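Sorting the small parts store – group report
Danai Vlachopoulos, Isamu Shibata, Fotis Fragkou

3. What we did

The small parts store at Wimden had not been sorted for several years. Most of what was in it had come over from the Hovland building in mixed boxes, and students looking for one part usually emptied a whole box onto the bench to find it. Our task was to sort the parts and label them, and to write down a system that next year's group could keep up.

We began in October with the two tall cupboards. Everything came out and went through a first sort by colour, then a second by size. Colour was quick but caused problems later on. The blue tray filled up first and held things that had nothing to do with each other, so Isamu split it again by hand. Parts we could not name went into a separate tub for Mr Stöckli to look at.

In total we logged 1297 parts. More than 31 of the old labels were wrong or could not be read, and we replaced them all. The new labels give the type, the size and the shelf, in that order.

4. What went wrong

The first set of trays was too shallow. Anything stacked above the rim slid off when the tray was pulled out, and we lost an afternoon putting two trays back in order. The deeper ones we bought afterwards fit the shelves but leave a gap at the back, where small pieces still collect.

We also left the list until last. Fotis typed it up from paper notes and several shelf numbers had to be checked again. It would have been better to enter each tray as it was finished.

5. Next steps

The list should be checked once a term. The drawers under the window have not been started.

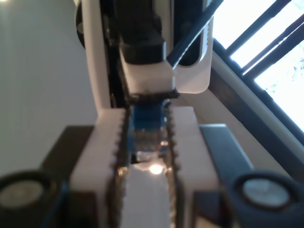
Paraskevi Sarantis has a printed copy of the shelf plan and the spare labels.

Last updated: October
Contact the project office | © 2029 Wimden | Back to top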